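Skalau at high tide

Another rough month on the Skalau waterfront, kids. A balcony at the Geddes gave way in June (no one under it, thank goodness!) and the bar next door has shut its doors.

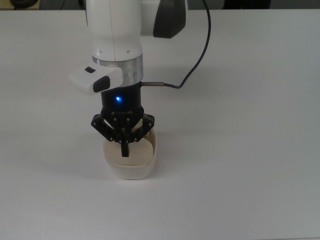
Gripper over the little cream bowl.

The Prusgate ferry is down to 3 sailings, and the last one leaves before dinner, so plan your night around that or bring a pillow.
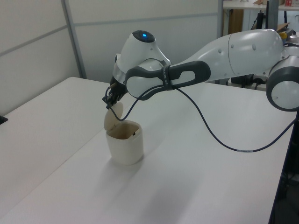 Bason Road is closed again too, with 21 scooters towed from the kerb. 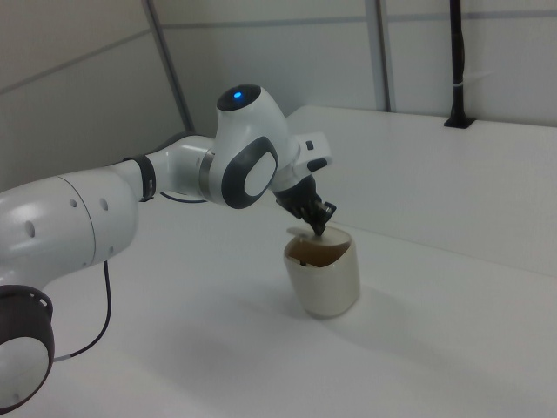 My rent's going up next. I'm eating in, out of a cup as small as that cream one, and staying home till the neighbours cheer up.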